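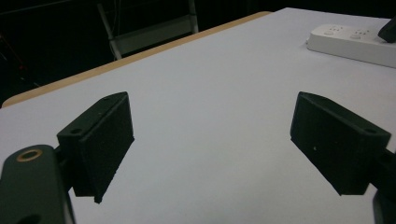
Libération conditionnelle : qui peut écrire une lettre de soutien, et à qui l'envoyer ?

Accueil | Rubriques | Justice et prison | Démarches | Se connecter

Temps de lecture : 4 minutes

Ce site utilise des cookies pour mesurer sa fréquentation. Accepter – Refuser – Personnaliser

Fongchan Saengthong
septembre 2020

Bonjour à tous. Je vous prie d'excuser mon français, je l'ai appris à l'âge adulte et je vérifie beaucoup dans le dictionnaire.

Mon beau-frère est détenu au centre d'Illholm. Il a 60 ans, et il pourra demander la libération conditionnelle en janvier. Son avocate nous a dit que des lettres de la famille et d'un employeur sont utiles, mais elle a peu de temps et je n'ose pas l'appeler pour chaque détail.

J'ai donc trois choses à demander. Est-ce que je peux écrire, même si je suis seulement la belle-sœur ? Est-ce que la lettre doit être envoyée au juge, ou bien à l'avocate ? Et l'atelier Ridard, où il a travaillé avant, est d'accord pour le reprendre, mais le patron veut savoir s'il doit déjà préparer un contrat. Il hésite, parce qu'il ne connaît pas la date de sortie, et moi non plus.

J'ai lu aussi qu'une association, Poreo, aide les familles à préparer le dossier. Est-ce que quelqu'un la connaît ?

Merci d'avance pour votre patience.

Riaan Botha

Bonjour Fongchan. Je ne suis pas juriste et le français n'est pas non plus ma langue maternelle, donc je réponds avec prudence, d'après ce que nous avons fait pour mon frère.

Pour la première chose, oui, vous pouvez écrire. Chez nous, une tante et un ancien voisin ont écrit. Il faut dire clairement qui vous êtes, depuis quand vous connaissez la personne, et ce que vous pouvez faire de concret : un logement, un trajet en voiture pour les rendez-vous, une aide pour les papiers. Les phrases générales du type « c'est un homme bon » ne font pas de mal, mais elles ne remplissent pas un dossier. Si vous proposez de l'héberger, ajoutez un justificatif de domicile et une copie de votre pièce d'identité. 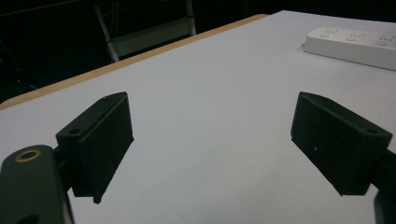

Pour l'adresse, nous avons tout remis à l'avocat, et c'est lui qui a joint les lettres à la demande. Je vous conseille la même chose. Une lettre envoyée seule au tribunal peut arriver sans numéro de dossier, et alors on ne sait pas qui va la lire. Mettez donc le nom complet de votre beau-frère et son numéro d'écrou en haut de chaque feuille, et gardez une copie.

Pour l'employeur, une promesse d'embauche signée a suffi dans notre cas. Elle indiquait le poste, le nombre d'heures, le salaire et le lieu. À la place de la date, le patron avait écrit « dès la date de libération ». Demandez quand même à l'avocate si cette formule lui convient, je ne peux pas garantir que tous les juges l'acceptent.

Je conseille aussi de contacter le service d'insertion et de probation de l'établissement. La conseillère de mon frère nous a signalé qu'il manquait une attestation de formation, et nous avons eu le temps de la demander. Pour Poreo, je ne les connais pas personnellement.

pollock

oui pour Poreo, ils nous ont aidés l'an dernier, c'est gratuit mais il faut compter quelque 4 semaines pour un rendez-vous, donc appelez vite. pour le reste voir avec l'avocate, elle est là pour ça

Fongchan Saengthong

Merci beaucoup à vous deux. J'ai transmis le modèle de phrase au patron de l'atelier et je vais téléphoner à Poreo demain matin. J'écrirai ma lettre ce soir, avec mon mari qui corrigera les accords.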